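Speaker notes — Saving water at home, evening talk, June

Slide 1. Welcome. Introduce myself and Ronja Backlund, who takes questions at the end. Phones off. Handout is by the door.

Slide 2. Start with the bill. Plenby charges by the unit, plus a fixed fee that stays the same whatever you use. Ask who has read their meter this year. Pause for hands.

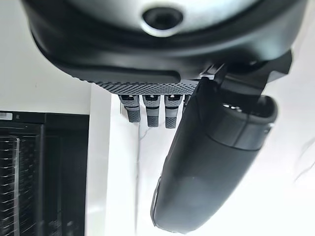 Black shell, textured grip band.

Slide 3. The Matar street survey. 159 households answered, 111 had at least one leak they didn't know about. Mostly toilets. Explain the dye test: a few drops in the tank, wait, check the bowl. Don't rush this part — people write it down.

Slide 4. Kitchen habits. Fill a basin for washing up, scrape plates first, keep a jug of cold water in the fridge.
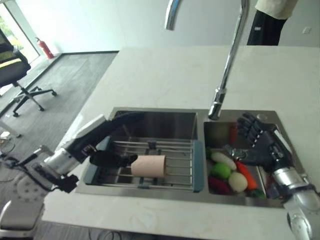
Slide 5. Outdoors
Water early, before 8 a.m. if possible. Mulch the beds. Stelios Katsaros has a rain barrel that holds roughly 100 gallons; mention the screen on top for mosquitoes.

Slide 6. Reading the meter overnight. Write down the number at bedtime and again before anyone runs a tap. If it moved, check the toilets, then the shutoff valves — under sinks, behind the washer.
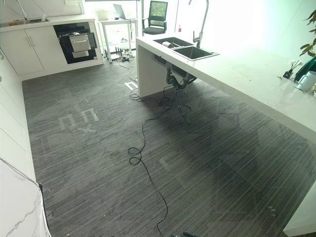 White lower cabinets, sink at the left.

Slide 7. Questions. If rebates come up, send them to Ghada Srour at the Nevard office. Sign-up sheet goes around now.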